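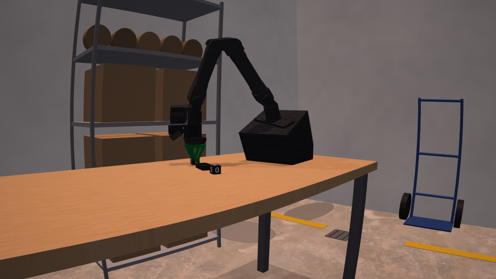
Simulationsansicht: Arm mit grünem Greifer über dem Arbeitstisch, darunter zwei kleine schwarze Teile.

Über uns

Girnovov entwickelt Simulationsumgebungen für die Planung und Prüfung von Roboterarbeitsplätzen. Unsere Kunden sind Anlagenbauer, Betreiber kleiner Montagelinien und Hochschullabore. Hauptprodukt ist das Paket Kovia, eine Bibliothek aus Armmodellen, Greifern, Werkstücken und Raumausstattung, mit der sich Greifaufgaben vollständig am Rechner aufbauen lassen.

Kovia umfasst derzeit 1185 Objekte, davon 183 Greifer und Greiferfinger. Jedes Objekt liegt mit Sichtgeometrie und getrennter Kollisionsgeometrie vor. Masse, Schwerpunkt und Reibwerte sind hinterlegt und können projektbezogen überschrieben werden. Regale, Kartons, Fässer und Transportgeräte gehören zum Grundumfang -- Kamerabasierte Verfahren, die nur vor leerem Hintergrund geprüft wurden, versagen nach unserer Erfahrung in der Halle zu oft.

Die Ablaufsteuerung Luik ergänzt die Bibliothek. Sie variiert Lage der Teile, Beleuchtung und Oberflächen nach vorgegebenen Grenzen und protokolliert jeden Greifversuch mit Gelenkwinkeln, Kontaktkräften und Ergebnis. Ein Standardprüflauf besteht aus 515 Versuchen. Abweichende Umfänge werden im Angebot festgelegt.

Als Dienstleistung bieten wir den Nachbau bestehender Arbeitsplätze an. Benötigt werden ein Aufstellplan, die Daten des Arms und des Greifers sowie Muster oder CAD-Daten der Werkstücke. Die Übergabe an die reale Steuerung erfolgt über die Schnittstelle Pavbridge, aktuell in Version 2. Ältere Projekte aus Version 1 lassen sich einlesen, Greiferdefinitionen müssen dabei neu zugeordnet werden.

Nicht im Leistungsumfang enthalten sind die Sicherheitsabnahme der realen Anlage und die Risikobeurteilung. Beides verbleibt beim Betreiber oder Integrator. Simulationsergebnisse ersetzen keine Inbetriebnahme vor Ort.

Neue Fassungen der Bibliothek erscheinen jährlich im Januar, Fehlerkorrekturen nach Bedarf. Testlizenzen werden auf schriftliche Anfrage vergeben und enthalten Kovia und Luik, jedoch nicht Pavbridge.

Zuletzt aktualisiert: 18. August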